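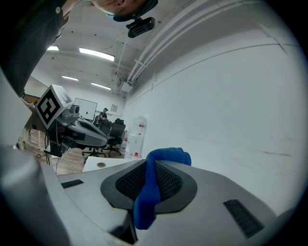 Figure 3. Both Brarix hand-held grippers during a Friday session.

4.2 Dropped tracking

The most instructive fault of the whole study came from pose tracking. Of 320 two-handed episodes, 60 had to be thrown out when one gripper's position jumped in the log while the other stayed smooth, and we were delighted to find a pattern in them! Nearly all fell in moments when a marker cube was turned well away from the other gripper's camera. The cube in Figure 3 is tilted up and to the left, and a tilt like that leaves little margin once the wrist rolls further. The green indicator light is no help to the operator, as it reports power only. Marti's replay tool now flags such jumps within 314 ms.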